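5. Recording Demonstrations in Simulation

5.1 Purpose of this section

This section sets out the procedure for recording demonstrations in the Clivley simulated room set. It applies to all operators who contribute to the Raner training collection, whether they work at the Lukberg site or from a remote station. Operators who record on physical arms should follow Section 6 instead. The two procedures share a naming scheme but differ in their reset and review steps.

A demonstration is one complete attempt at one written task, from the start signal to the stop signal. The learning system is trained on the wrist view, the joint positions and the gripper opening together. A fault in any one of the three makes the demonstration unusable.

5.2 Before you begin

Confirm the following before opening a session:

– You have completed the practice block and your account has been released for recording by Annelies Van Loon.
– The hand controller has been calibrated since the station was last restarted.
– The task sheet on your second screen carries the same task number as the session window.
– At least 200 gigabytes of space is free on the local drive.

Note: Calibration values are not kept when the station is shut down. A station that was calibrated on Friday must be calibrated again after the restart.

5.3 Starting a session

1. Sign in to the Mulder console with your operator name. Do not record under a shared account.

2. Select Simulation, then Clivley, then the room listed on your task sheet.

3. Wait for the loading bar to clear and for the status field to read Ready. Objects may shift slightly while the physics engine settles. Do not touch the hand controller during this time.

4. Open the wrist view and the room view side by side. Check that the gripper fingers are visible in the wrist view. If they are missing, close the session and load the room again.

5. Move each joint through a short range and return it. The readings in the console should follow your hand without a visible delay.

6. Open and close the gripper fully, once. The opening value should return to its starting figure.

7. Press Home. The arm moves to the start pose stored for that room.

Caution: Do not change the lighting, the room layout or the object list by hand. These are varied automatically between demonstrations, and a manual change is not written to the log.

5.4 Recording a demonstration

1. Read the task sentence in full. Each sentence names one object and one destination.

2. Locate both in the room view before moving the arm. If either is absent, choose Skip and enter code 6 (object not found).

3. Press the foot switch to start. A tone confirms that recording has begun.

4. Approach the object at a steady pace. Short pauses are acceptable where you need to judge distance. Pauses of several seconds teach the system to stop in the same places and should be avoided.

5. Line up the fingers with the part of the object you intend to hold, and close them only when it lies between the pads.

6. Lift clear of the surface before moving sideways.

7. Carry the object to its destination, lower it and open the gripper.

8. Withdraw the arm until the fingers are clear, then press the foot switch again to stop.

If a first grasp fails, you may try again within the same demonstration. Recoveries are useful to the system and should be marked with the Recovery flag. Do not mark a demonstration as a recovery where the object was knocked out of reach and the task abandoned.

5.5 Working close to furniture

The Clivley rooms place chairs, boards and tabletops near one another, and the wrist view can fill with furniture while the arm is still some distance from the object. Slow down in these positions and use the room view to confirm clearance on both sides of the gripper.
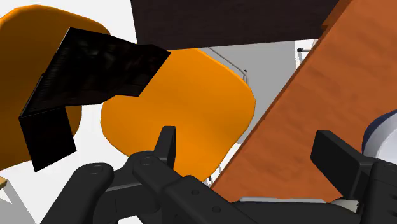
Thin parts such as chair legs and frame tubing are easily missed in the wrist view. Contact with them does not end the session, but it is entered in the log as a collision. A demonstration with one light contact may be kept. A demonstration with repeated contact, or in which a piece of furniture is moved, must be discarded and recorded again.

Objects that can fold or open, including books and binders, need additional care. Hold them by the closed edge where it can be reached.

Note: If an object remains suspended with nothing holding it, or passes through a solid surface, stop recording and choose Report Physics Fault. Do not attempt to finish the task. Faults of this kind are collected by Marcelino Seixas and are not counted against the operator.

5.6 Review and submission

1. Play back each demonstration at normal speed in the wrist view.

2. Assign one result: Success, Partial or Failure. Failures are kept and should not be deleted unless Section 5.5 requires it.

3. Confirm that the task sentence matches what was done. Where the wrong object was moved, assign Failure and add a short comment.

4. Press Submit. The console issues a batch number, which should be copied to the station log.

The April collection closed with 1,548 accepted demonstrations, and a further 131 were returned to operators for relabeling. Most returns were caused by a stop signal given before the fingers had cleared the object – step 8 of Section 5.4 was reworded for this reason.

Questions about labels should be sent to Covadonga Ortuño. Requests for new rooms or objects go to Riet Vermeulen, with the task number in the subject line. Batches submitted on a Sunday are processed the next working day.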